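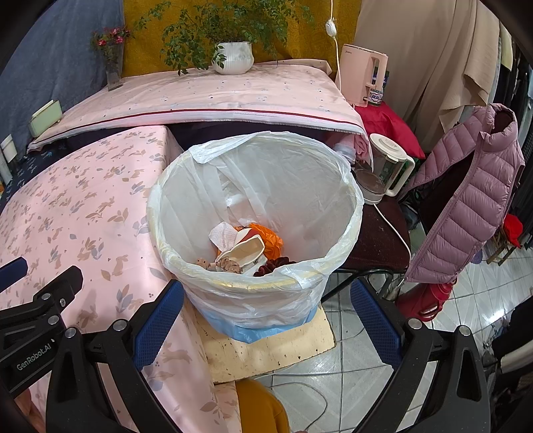

## Line the bin, and leave some bag over

I have come round to the view that every wastebasket in a house should have a bag in it, and that the bag should be too big for the bin. My brother-in-law, Kamrul Weerasinghe, thinks both halves of this are wasteful. We have argued about it since September.

His case is simple. A bedroom bin takes dry rubbish: tissues, wrappers, the odd bit of packaging. Tip it into the kitchen bag once a week and you need no liner at all. He bought a pack of 100 liners when he moved into his flat in Movville and says he still has most of them.

I did it his way for years. Dry rubbish is never all dry. A tissue goes in damp, a sweet wrapper goes in sticky, and then the bottom of the bin has to be washed in the bath. I would sooner spend a bag than do that.

The spare length matters as well. A white bag folded well down over the rim of a round bin looks untidy, with all those creases, and people buy the fitted sort to avoid it. But a fitted bag slides in as soon as anything heavier than a tissue lands on it. A deep fold stays put, and there is enough left to tie.

I would also say no to lids. With an open bin you can see at once what has gone in. A scrunched orange bag at the bottom can be taken out and used again, and a piece of cloth can be rescued before it goes for good. Under a lid it all just goes.

Where I do agree with Kamrul is on changing the bag. He can't stand one taken out with a few things in the bottom, and he is right. I wait until it is half full, or until something in it smells. If the bag is clean I empty it and put it back — a decent one will go three or four times.

As for where the bin should stand, I want it out on the floor by the bed or the table, in plain view. A bin tucked away in a corner gets missed, and the rubbish ends up next to it. On tiles I like a mat or board underneath too, as it is easier to wipe than grout.

Kamrul has asked me to add that he has not washed his bin in the bath even once. I believe him.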